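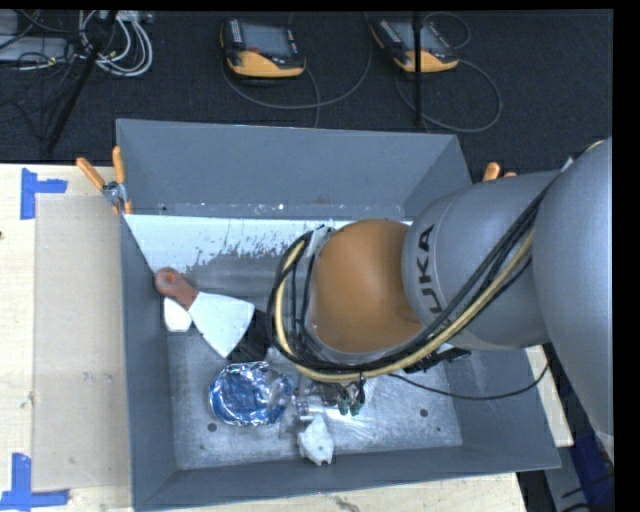

Mostitz Makers, Automation Bench Group

Last updated: November

We have had the Gronden bin picking kit on the bench long enough now that I can write something useful about it. A few people who read the gripper post asked whether the kit is worth the money for a small shop, and my answer is a qualified yes. The longer version follows.

The kit is sold as an add-on for an arm you already own. In the case you get a two-finger tool with soft tips, a mounting plate, a cable harness with ties, a license key for the picking software and a thin printed guide. You do not get a bin. The guide gives a range of sizes and says a plain metal one is fine. Ours is gray metal with a scuffed floor, and we hold it in place with clamps on the side walls. If your bin can slide, clamp it before you do anything else. The software assumes the walls stay where you taught them, and a small shift is enough to put the fingers into the side.

Mounting the tool took most of an afternoon. The plate fit without any trouble. The harness was slower. It is long enough to run down the arm with slack left over, and the slack has to go somewhere. The guide shows it tied at two points. I would buy a bag of extra ties and use more than that, especially near the last joint, where the loop gets close to the bin when the arm reaches low. Run the arm through its lowest positions at slow speed and watch the cables the whole time. We still have one thin cable that hangs lower than I like.

Teaching the bin is simple. You jog the tool to the corners, confirm each one on the pendant, and then enter the wall height. After that the software keeps the tool inside the box you gave it. I also put blue tape on the table to mark the corners of the flat panel next to the bin, so it can go back to the same spot if it gets bumped. That is cheap and it saves teaching the position over again.

For parts, we skipped the sample blocks and used ordinary things: a scraper with a wide blade, brushes, a round crinkly package in blue and silver foil, and odd white bits. The full test was 336 picks with the items put back in a new arrangement each time. I logged each one as a clean pick, a pick on retry, or a miss.

Brushes did well. The soft tips close on the handle and hold it, and bristles did not seem to bother the software as long as some handle was showing. The scraper depended on how it lay. With the handle clear of the wall it was easy. With the handle close to the wall, the tool would often refuse to try, and I had to move the scraper by hand. The foil package was the worst item by a good margin. Shiny and wrinkled is hard for the vision side, and on a bare metal floor it gets harder, with bright patches that look like more foil. Turning off one of our overhead lights helped more than any setting did.

Retries are set to 3 by default. I left it there. Raising the number only made the bad cases take longer.

Support was fine. I wrote to Gronden twice, once about the license key and once about the wall margin setting, which is buried in a menu the guide does not mention. Both replies came the next morning and both answered the question.

I also looked at the Vostidari package before we bought this one. It includes its own bin and stand, and costs around twice as much. If you are starting with no bench at all, it may work out about even. We already had the bench.

Things I would change: a shorter harness option, a better guide, and a way to save more than one bin without typing the height in again. Cisternas, the dealer we ordered through, told me the last one is planned. They did not have a date for it.

The kit is staying on the arm for now. Next I want to try a matte liner on the bin floor and run the foil package again.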